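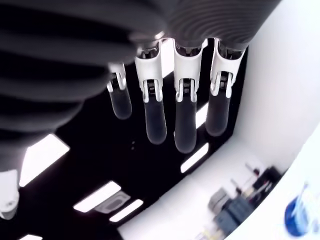 Seo-ah Jin lleva 20 años plisando tela para otros. Su taller, Ullham, trabaja para modistas, compañías de teatro y alguna novia que llega con el vestido a medio hacer. Aprendió el oficio en una casa de faldas, Kekana, que cerró cuando ella tenía el encargo más largo de su vida a medias. Antes de hablar de telas prefiere hablar de luz. Un plisado se ve por el contraste, explica, y ocurre lo mismo en cualquier superficie acanalada: en las bandas gris oscuro de la fotografía, mates y separadas por igual, la cresta queda más clara y el surco se oscurece. «Si la luz viene de frente, el mejor plisado del mundo parece una tela lisa», dice. «Por eso siempre pregunto dónde se va a llevar la prenda».

El trabajo se hace con moldes de cartón, dos hojas plegadas que encajan una en la otra. La tela se coloca en medio, el conjunto se cierra, se ata y pasa al vapor. Jin guarda 368 moldes, la mayoría heredados de Kekana y numerados a lápiz en una esquina. Los más antiguos ya no se usan con telas gruesas. «El cartón se cansa por el pliegue. Primero se pone blando y luego se abre. Cuando lo noto blando lo copio, y el viejo lo dejo para sedas».

Plegar un molde nuevo le ocupa tres días si es recto y bastante más si es un plisado sol, que se abre desde la cintura. Marca las líneas con un punzón sin filo y una regla de acero. No usa plantillas impresas. Lo intentó una temporada con una máquina de corte y volvió a la regla, porque el cartón marcado a mano le doblaba mejor en las puntas.

Preguntada por los tejidos, contesta deprisa. El poliéster conserva el pliegue y aguanta el lavado. La lana lo toma bien, pero lo pierde con la lluvia. El algodón le parece una pelea – «lo hago, pero aviso» – y el lino ya no lo acepta. De la seda dice que depende del día, y no quiere añadir nada más.

Desde mayo comparte el local con Fatima Shabalala, que cose vestuario para la compañía Jollow. Shabalala llegó con un pedido de 13 faldas para un coro y se quedó con la mesa del fondo. «Yo compraba la tela ya plisada por metros», cuenta. «Sale más barata, pero no puedes decidir dónde empieza el pliegue. En la cintura eso se nota, y en el escenario también». Ahora corta las piezas, hace los bajos y se las pasa a Jin antes de montar la falda. El orden importa: el bajo cosido después del plisado aplasta las puntas, y descoserlo deja marca.

Las dos discuten sobre todo por los plazos. Jin quiere que la tela se enfríe dentro del molde toda la noche. Shabalala tiene ensayos generales. «Me ha sacado faldas a las dos horas», se queja Jin. Shabalala lo admite y dice que fueron dos, las de la última fila.

Precio no tienen fijo. Cobran por ancho de tela y por tipo de pliegue, y el mínimo son 5 metros, salvo para estudiantes. La casa Burer, que les suministra el cartón, ha dejado de fabricar el gramaje que Jin prefería, y ella compró lo que quedaba en el almacén. Calcula que le llegará para los moldes que tiene pendientes de copiar.

¿Y después? «Después probaré otro cartón», responde. Luego pide permiso para levantarse, porque tiene una pieza en el vapor y hay que sacarla ya.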